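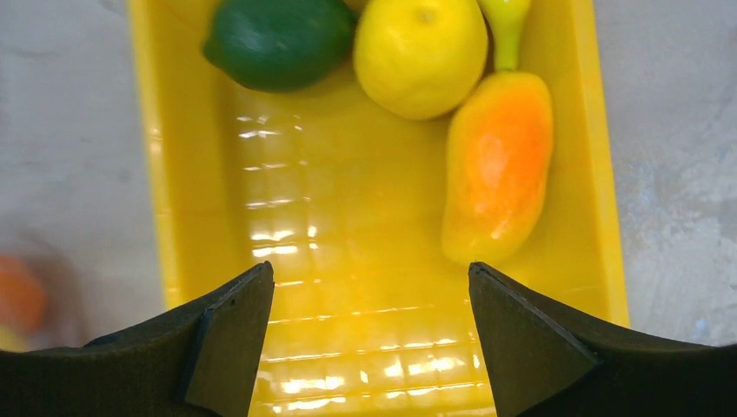 The gripper that did not want to open

In November I had a fault with my sorting arm which took me much longer to understand than it should. I write it down for other people who use the Toma controller, and also for myself.

The task is simple. The arm takes the toy fruit out of the yellow tray, one piece after another. It worked well for two weeks. Then, one evening, it closed on the mango and did not open again. The software reported "open" and no error. I pressed the stop button and took the fruit out by hand, and this I should not have done with the power still on. The fingers moved when my thumb was between them. It was only a small bruise, but I was frightened.

At first I suspected the shine on the tray floor, because it makes many white reflections and the Midon camera script is sensitive to them. I lost around 15 hours on this. Aurelia Voicu asked me to look at the connector in the wrist, and there one pin was pushed back. When the wrist turned far to the left, the contact was lost.

I have replaced the connector. I also lowered the closing force from 19 to 5 in the settings, and the lime is still held without problems. Before I touch the fingers, I now pull the plug.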